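Kamcombe Community Forum
Board: Laundry, Linen and Lost Property
Topic: Folding of elasticated garments before shelving

linenroom_kamcombe wrote:
Members are asked to comment on the proposed change to the folding guidance. At present all trousers and shorts are to be laid flat on the table, folded lengthways and then folded twice towards the waist. Garments with an elastic waistband do not keep this shape, and a number of piles on the Folleck shelving have slipped. It is proposed that such garments be rolled from the hem instead. Replies are invited before the end of May.

mirnen_stores wrote:
Mirnen does not support the change. Rolled garments hide the size label, and staff must unroll each one to read it. Our shelves are 55 cm deep and take a folded pile without difficulty, provided that no pile exceeds 18 garments.

toft_wardrobe wrote:
Toft would support rolling for lightweight cloth only. I attach two pictures of beige fabric on the white table.

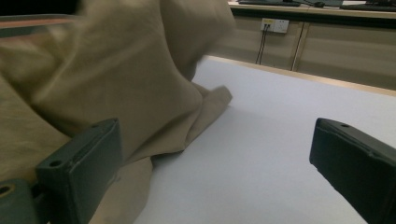
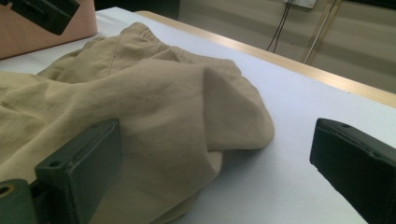 Toft, May

The second picture shows the difficulty at the waist. The gathers draw the cloth in, and the layers beneath it will not lie square unless the band is first pulled out to its full width. With heavier trousers the weight of the cloth does this for us. With thin cotton it does not, and the fold opens again on the shelf.

mirnen_stores wrote:
With respect to the previous post, the pictures show cloth in a heap, and any garment will look unmanageable in that state. The existing guidance requires it to be shaken out and smoothed from the waist downwards before the first fold is made. Where this is done, we have found that the fold holds.

toft_wardrobe wrote:
The point about smoothing is accepted. It does not answer the question of time. In the busy part of the season we may have 100 pairs to put away before 2 p.m., and a roll is quicker for a new member of staff to learn.

linenroom_kamcombe wrote:
Would both sites accept a roll with the label turned outwards? The garment would be folded once lengthways and rolled from the hem, finishing at the waistband.

mirnen_stores wrote:
We would be willing to try this on one shelf. We would not wish the guidance to be altered until that has been done, and we maintain our objection as regards school trousers with a pressed crease.

linenroom_kamcombe wrote:
Noted. Creased trousers will remain under the existing guidance. Toft is asked to confirm which shelf it will use for the same trial.

toft_wardrobe wrote:
The lower shelf beside the ironing table.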